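Event Catering, week 5: planning a whisky tasting

Tutor: Dulce Cuevas. Bring your costing sheet on Saturday.

- Pour 20 ml per whisky and serve no more than 5 whiskies.
- Put water and plain crackers on every table before the doors open.
- Serve lighter styles first and peated ones last.

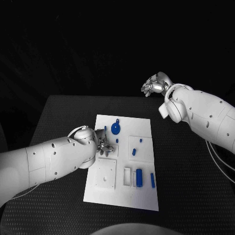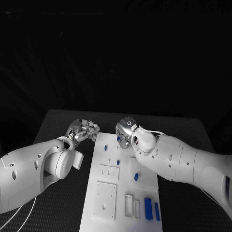 When should the hot food go out?

Before the first pour. At the Stiltdale tasting it came out 30 minutes late, and guests had already had 2 drinks on an empty stomach. Tudur Dafis now holds back the glasses until the food is on the tables.

Reading: the Stiltdale menu and supplier list.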